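From: Seren Owen
To: cell-maintenance list
Date: 2021-08-02
Subject: Re: Wrist camera remount on the Coten cell

Gilles Hervieu wrote:
> We swapped the wrist camera bracket on the left arm and ran the
> Selerari calibration again. Residual is under 2 pixels over 100
> poses, so I'd call the cell ready. Lucienne wants to start the
> cabinet task with both arms this week. Any objections?
>
> Gilles

One objection, maybe two.

100 poses sounds like plenty until you look at where they are. I opened the pose list and nearly all of them sit in the middle of the view. With a fisheye that's the easy part. I'd like to see the residual for the outer ring by itself before anyone says "ready." We had the same nice number last October and Lionel still spent 3 days chasing an offset.

Second, which lens model did you load? The Barbier file in the repo is dated before the bracket swap. If the simulator is still using it, then sim and cell agree with each other about the old mount -- not much comfort to me.

I'd also hold the wrist speed cap where it is. Baptiste wants it raised, but I haven't seen a reason beyond impatience.

My own check is to render from the wrist in sim with both arms brought in, then put the same pose on the cell and compare. It takes 900 seconds and needs no target board. The one at the bottom is my render. Use the light blue trim on the cabinet as your line: it bends hard in this view, so run it through your undistortion and see if it comes back straight. If it doesn't, I don't care what the residual says.

Send me the outer ring numbers and I'll look tonight.

Seren

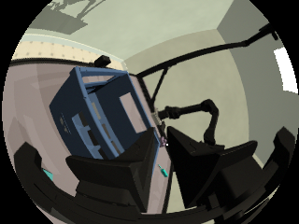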